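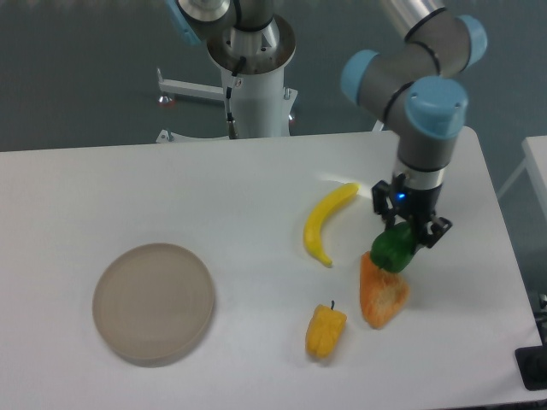
Attachment 1: right arm with the green pepper gripped, plate at left

Ticket 859: Gripper loses the pepper on the way to the plate
Opened by: Perla Ledesma
Assigned to: Leobardo Ocampo
Status: Open, waiting on parts
Bench: Harju, shared workshop

Problem
Right arm picks up the green pepper fine, then drops it during the swing over to the plate. 14 runs last night, 5 drops. The banana has never dropped. The yellow pepper dropped once, near the end. Same pick script as in February, only the fingers are new.

Log

Perla, 23rd October
Lowered the travel speed to half. Still drops. Grip force is at the value Maham left in the config. Indicator on the gripper stays blue the whole time, even after the pepper is gone, so the controller thinks it is still holding something.

Leobardo
Check the closing width first. If it's set for the banana, the fingers stop too early on anything with lobes. Also wipe the finger pads with alcohol. The toy peppers are slick.

Perla
Pads wiped. Closing width was set for the banana. Changed it to follow the object instead of a fixed number. Now 2 drops in 14.

Maham Chaudhry
The grip force in the config is my old one from the short fingers. Longer fingers need more. Go up one step at a time and stop if the pepper starts to dent. Please don't touch the left arm settings, Usha is using those.

Perla
Up two steps, no dents. Both drops came when the script picked the pepper off the orange wedge. It comes in high and grabs only the top of the pepper. Moving the wedge farther away helps, but the script should handle it.

Leobardo
Lower the approach height for that pick. I'll order rubber pads from Nendis and we can test again once they're on. Leave this open until then.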